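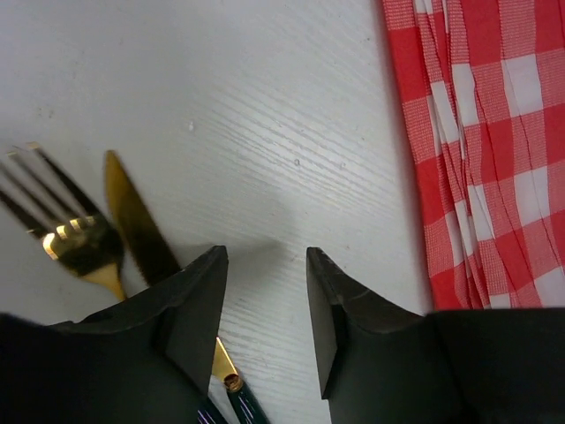
A success rate for a wrist-camera policy tells you very little until you know what the policy was looking at when it succeeded. I have read too many reports where the number is in the first paragraph and the camera views are in an appendix, if they are anywhere. The usual story is that the wrist view gives the network the fine detail it needs for the last bit of the approach. Maybe. But look at what the wrist view gives you over a fork and knife: the left finger sits right on top of both of them, the tines are half mirror, and the part of the knife you can see near the grasp is a short gold stretch of neck and the handle between the fingers. If a policy picks up that knife reliably, I want to know whether it got there from those pixels or from having memorized where knives go.

2024-10-22

Shares 50 | Comments 2

What follows is the occlusion check we now run at Luvolcombe before we believe a wrist-camera result, including our own. It needs a trained policy, the demonstrations it was trained on, and some robot time you would prefer to spend on something else. It does not need retraining. I'll use our table-setting task throughout, with metal cutlery and a checkered cloth on a pale tabletop. The policy is Skonach, our in-house imitation learner, trained on 825 demonstrations. The method should carry over to anything that takes images and puts out arm actions.

Step 1. Write down the claim first

Before you touch anything, write one sentence that says what you think the wrist camera is doing. Ours was "Skonach uses the wrist view to center the fingers over the handle before closing." Put it in a file with a timestamp on it. I know how this sounds. The first time we skipped it, the claim had drifted by the end of the week into something vaguer that the data happened to support.

Say what would make you drop the claim, too. If masking the wrist image during the approach leaves the grasp rate alone, the sentence above is wrong and you should be ready to say so.

Step 2. Cut the episodes into phases

You want three phases: transit, approach, and contact. Mark them by gripper height and finger opening, with the same thresholds for every episode. Don't mark them by eye. Ashraf Metwally and I each labeled the same batch by hand in September and disagreed most on exactly the episodes that mattered, the ones where the fingers hover and correct.

For cloth, height is a poor signal. The fabric comes up to meet the fingers, and "contact" begins well above the table. We use finger opening and motor current together for the cloth episodes and I am still not happy with it.

Step 3. Build the masks

Three masks are enough to start.

The full mask replaces the whole wrist image with the mean training image. Do not use black. A black image is so far from anything in training that the policy may fail just from the shock of it, and then you will write that the wrist camera is essential. I have seen this done in published work and I have done it myself.

The finger mask covers only the two fingers, which sit in the same place in the image whenever the opening is the same. Fill from the surrounding table color. People skip this one and it is the most informative of the three. Fingers tell the network how open the gripper is, and a policy can read its own opening from the picture and ignore the object entirely.

The object mask covers everything except the fingers. If the policy still works with this one, you have a problem with your claim.

Check the masks on still images before they go anywhere near the robot. Our finger mask was drawn tight to the finger edges and left the shadow on the tabletop, next to the gap between the tips. A shadow moves with height. We had carefully hidden the fingers and left a depth gauge in the picture.

Step 4. Offline first

Run the masked images through the policy on held-out episodes and compare predicted actions to the unmasked predictions, phase by phase. Plot the difference. If there is no difference at all during approach, you can save yourself the robot time, and the wrist camera is decoration in that phase.

If there is a difference, be careful. A change in predicted action is not a change in outcome. Skonach's predictions moved a good deal under the full mask in transit, where it made no difference to anything, and much less during approach, where it might have. Had we averaged over the whole episode we would have reported a healthy effect and been wrong about where it was.

Step 5. Then the robot

Run 100 trials per condition if you can get them. We have run 50 and the intervals were wide enough to support whatever mood I was in. Shuffle the conditions inside a session. Running all of the unmasked trials in the morning and the masked ones after lunch will measure the afternoon light on shiny cutlery.

The starting layout matters more than the trial count. Draw object positions from a list generated ahead of time and place things from the list. A person resetting a table by hand will put the fork back where forks go, and that is the very regularity you are trying to rule out. Include layouts where the knife and fork cross, layouts where the handles point the wrong way, and a few where the cloth covers a spot that used to hold cutlery.

Score the trial from the external camera or from a person standing there, never from the wrist image. Decide ahead of time what counts. For cutlery we count a lift that is held. For cloth it gets slippery, and this is where I distrust our own numbers most.
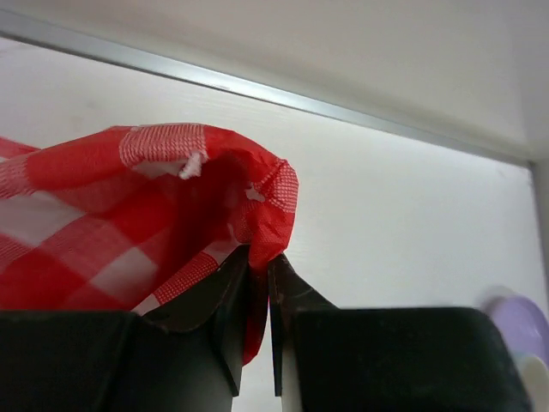 Gingham cloth pinched at the fingertips, wrist view. Most of the fabric is up and to the left of the left finger.

By our scoring rule a grip like that is a success. The cloth is held. Whether it is held in a place that would let you do the next thing with it is another matter, and the rule says nothing about it. Bunched checks are also a bad surface to draw conclusions from. The pattern gives the network strong edges everywhere, so a policy that does well on this cloth may do well on the checks and not on cloth. We have a plain one on order and I would hold off on any general claim about fabric until it has been through the same trials.

Step 6. Read the result without helping it

Compare the conditions per phase and per object. Do not pool cutlery and cloth. Ours went in opposite directions, and pooled together they made a mild, pleasant, meaningless average.

For cutlery, the object mask hurt on the crossed layouts and hardly at all on the tidy ones. My reading is that Skonach leans on the external view and habit when the table looks the way it did in training, and uses the wrist view when it doesn't. A duller reading is that crossed layouts are harder and everything hurts on them. I can't separate the two with the trials we have.

For cloth, the finger mask did more damage than the object mask. That fits a policy that closes until its own fingers look right and pays little attention to what is between them. I did not enjoy finding this in a policy we had already given a talk about.

Things that went wrong for us

Image delay. Masking in software added a small lag, and the first session compared masked-and-late against unmasked-and-prompt. Pass the unmasked images through the same code with an empty mask.

Auto exposure. The camera adjusts to polished metal. If you mask after exposure, the background still carries a trace of what you hid. Lock the exposure before you collect anything. If the demonstrations were taken with it unlocked, as ours were, say so in the write-up.

Finger wear. The bevels on our fingertips are scuffed, and a fresh pair looks different to the camera. Helmy, the pipeline we use for logging, has no field for which fingers were on. We added one to the notes by hand. Do not swap fingers in the middle of a comparison.

Borrowed baselines. We tried to compare against Cetard using its published success rate. Don't. Different table, different reset habits, no phase breakdown. Either run it yourself under the same masks or leave it out of the table.

What you may claim afterward

If the check passes, you can say that on these objects, on this table, hiding the wrist view during approach lowered the grasp rate. You can't say the policy "sees" the handle, and you can't say the camera would help on a different gripper. Go back to the sentence from Step 1, put the result under it, and publish both. Ours now reads "partly, for crossed cutlery, unclear why."

Mask code and the layout list are in the project folder. The phase thresholds are there as well, with the cloth ones marked as provisional.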